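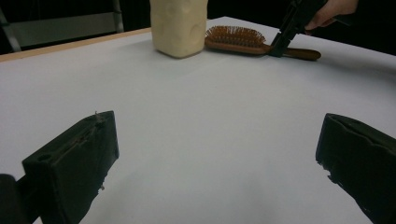 设计史导论 第四讲讲义
办公桌的来历

上一讲留了个尾巴：工厂的工作台怎么就搬进了写字楼。今天接着讲，顺便把作业说清楚，免得又有人写信来问。

一、抽屉时代
十九世纪后半叶的办公桌，讲究的是藏。卷盖一拉，信件、账本、没吃完的三明治一并消失。课本第三章管这叫“个人档案系统”，说得很客气。那时职员不多，一张桌子差不多就是一个小办公室，桌主人的脾气都体现在格子里。

二、平板时代
二十世纪初，讲效率的人来了。他们认为格子里积压的不是文件，是工资。于是卷盖拆掉，格子拆掉，抽屉减到几个，桌面摊平，主管从过道这头望到那头，谁在发呆一目了然。请注意，“整洁”从此成了一种管理手段，跟美观关系不大。考试常有人写成审美进步，我每年都扣分，每年都有人写。

三、隔板与开放
六十年代的设计师想给职员一点可以自由调整的空间，企业采购部门看完方案，挑了最便宜的那部分，隔间就这么诞生了。后来大家嫌隔间压抑，又把隔板拆掉，回到第二节的局面，换了个名字叫“协作”。两种布局的优缺点请自己列表，期末会用到。

四、个案：Vostton
Vostton是一家文具商行，搬过一次办公室，留下的平面图很完整。搬家前每人一张带抽屉的桌子，搬家后合用长桌，东西放进公共柜子。Tegan McKinnon写过一篇文章谈这次搬迁，她统计了职员往返柜子的次数，平均每人每天13次。管理层的结论是员工更爱运动了。文章在阅览室，限馆内看，别折角。

五、讨论
1. 空桌面说明工作做完了，还是工作挪到别处去了？
2. 固定座位取消以后，职员用什么办法占位子？水杯算不算家具？
3. Dorian Leclerc主张桌子应当比它的主人难看一些。试反驳，或者试赞成，语气请保持严肃。

六、作业
选一张你用过的桌子，写大约1000字，交代尺寸、用途和使用者之间的矛盾。需附手绘平面图，比例1:15，画得丑不扣分，没有比例尺扣分。引文不超过200字，百科网站不算文献。写宿舍书桌的同学，室友请用化名。

下一讲讲椅子。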